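Notes from a lab visit in Henolgate

I had asked to see the Skumska group since last November, and they finally found an afternoon for me. The lab is on the third floor of an old textile building, up a freight elevator. Etelka Orbán met me at the door, gave me a visitor badge and took me straight to the kitchen bench.

The group studies how robots learn to handle household objects from human demonstrations. Nobody drives a robot arm to make the recordings. A person holds a gripper tool with a camera on it and does the chore by hand, and the recordings go into a training set named Kerkolley. It held 1,398 demonstrations when I was there, all of them kitchen tasks.

The result they wanted to talk about concerns where the gripper takes hold of a utensil. In the first round, people grabbed spoons wherever they liked. The policy trained on those recordings picked up a spoon well enough but often let it turn in the jaws. For the second round, the demonstrators were told to close on the neck, just above the handle. Same number of recordings, same model. Out of 30 test pickups, the spoon turned 8 times with the first policy and 3 times with the second.

Orbán was careful about this. It is one kind of utensil and one robot, and she wants the test repeated on ladles and spatulas before anyone writes it up. Peng, the software they use to sort recordings, can't yet tell a neck grip from a handle grip, so a student labels each one by hand — almost a week of work per round.

I got to try the tool myself. It is lighter than I expected, and squeezing slowly is harder than it sounds. My first few recordings were thrown out for moving too fast.

We spent the last half hour on wear in the gripping pads. Orbán thinks old pads may change the results a little, and the group has started noting when each pair goes on.
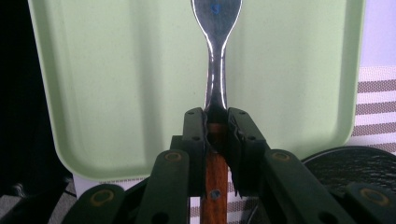
She would like to run the neck grip test again with a new pair and a used pair, keeping everything else the same. I asked to come back when the ladle results are in.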